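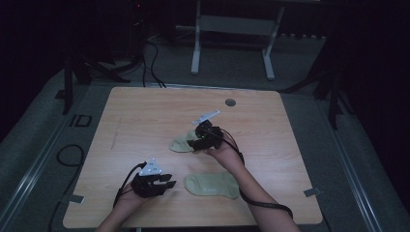 About Ludik

Ludik is a small research company that teaches machines to handle laundry. We picked laundry before we knew much about it. Five people work here, two of them named Joubert (siblings, and they would like you to know they applied separately).

What we do

Most of what a household robot needs to learn is done by people with their hands, badly and while thinking of something else. Our method is to record those hands. A person straps on a pair of grippers, sits down at a table and does a chore the way the gripper allows, which is slower than usual and involves some muttering. The recording has the view from the head, the position of each gripper and how far its fingers are open. A policy is then trained on all of it, and we find out what we taught it by accident.

We call the method Eken. Hendrik Joubert came up with the name and has given three separate accounts of what it means.

Why socks

We started with towels. Towels are polite. They have four corners and they lie where you put them, and by the end of our first May we had a model that folded them neatly and had learned close to nothing we could use elsewhere. Zodwa Joubert suggested socks, and the rest of us laughed, and then we spent the next year on socks.

A sock has a toe, a heel and an opening, and any of these may be hiding under the other two. It stretches. It has an inside that looks a good deal like its outside. Pairs have to be matched and then kept together, a problem people have been failing at for a long time. 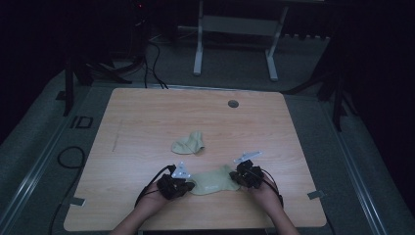 Tension is the part of the job we study most. When people want to know which way a sock is facing, they rarely stare at it harder. They pick it up at both ends and pull a little, and the shape sorts itself out. With one gripper pinching each end, the sock hangs between them with a slight sag in the middle, and its mate can stay in a heap on the table until its turn comes. We call this move the stretch check. Nobody was told to do it. It showed up again and again in the recordings, and for months our software threw it out as wasted motion, on the grounds that the sock was no closer to being folded at the end of it. Lleucu Pritchard, who wrote that filter, has asked us to mention that she also removed it.

What we found

Our main result so far comes from a set of 3,885 recordings, of which 835 contain a clear stretch check. We trained one policy on the full set and another on the same set with the stretch checks cut out. Both were then asked to straighten and pair socks they had not seen before.

The policy trained on everything paired 69 percent of them correctly. The one trained on the tidy version managed 31 percent, and it was very quick about it. Speed had been our favorite number until then.

We take from this that the fussing is useful, at least for socks. We don't know yet whether it holds for shirts, where there is more cloth to fuss with. Fitted sheets have been discussed. They have been discussed and then we went to lunch.

The write-up is called Prandix, after the test we built for it, and it lists the failures along with the rest. The longest section covers socks that were paired with themselves. You can ask us for a copy, and for the training code, which runs, and for the comments in the code, which are mostly apologies.

Who we are

Rodica Munteanu founded Ludik and runs the research. She used to work on warehouse arms that moved boxes, and she misses boxes.

Unathi Matlala trains the policies and decides when a result is real. This takes longer than the rest of us would like.

Lleucu Pritchard handles the recording software and everything it files under the wrong name.

Zodwa Joubert plans the sessions and does a large share of them. She can now pair socks with grippers on faster than Hendrik can by hand, a fact she brings up.

Hendrik Joubert looks after the hardware, cables included. There are a lot of cables.

What's next

Our next project, Gumede, asks whether a policy can learn when to stop checking. The current one will sometimes stretch a sock, put it down, and stretch it again with every sign of doubt. We have all met people like this and would prefer not to ship one.

Working with us

We take on people for recording sessions a few times a year. No background in robotics is needed, and sessions are paid. You will need two hands and a fair amount of patience, and please don't practice beforehand, as we are after your ordinary habits. If you have strong views on how socks should be folded, tell us at the start so that we can label your data.

Page last updated 10/20/25.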